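Week 4 handout: How a printed T-shirt gets made
Textiles and Everyday Dress, taught by Trudy Grimshaw
30/04/2018

Last week we got as far as knitted cloth coming off the machine in a long tube. Now for my favorite part of the whole course – getting color and pictures onto it!

Screen printing first. You stretch a fine mesh over a frame, block the parts where you don't want ink, and pull the ink across with a rubber blade called a squeegee. Each color needs its own screen, so a flower in two colors plus a line of dark lettering means three screens, all lined up by eye or by pegs. If the second screen slips even a little, you get a thin gap around the petals (printers call this being out of register, and once you know it you'll spot it everywhere).

Mesh count matters more than beginners expect. A coarse mesh lays down a thick coat of ink, good for bold shapes on dark cloth. A fine mesh holds small letters.

Water-based ink sinks into the cotton and feels soft. Plastisol sits on top and stays bright, but it has to be heated right through to cure, or it will crack in the wash.

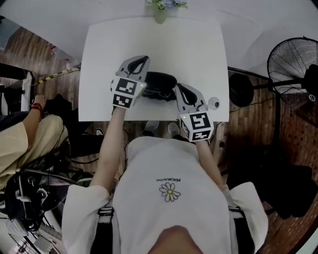 Placement is a design choice too. A print high on the back, between the shoulders, reads well from behind and stays fairly flat when the wearer moves. A big chest print folds every time you sit down. Try both on your paper patterns before you cut a stencil.

For next Monday: bring a plain cotton shirt, washed once with no fabric softener, and a two-color drawing with lettering. Paora Hollis will be in the print room to help with screens, up to 20 of you at a time.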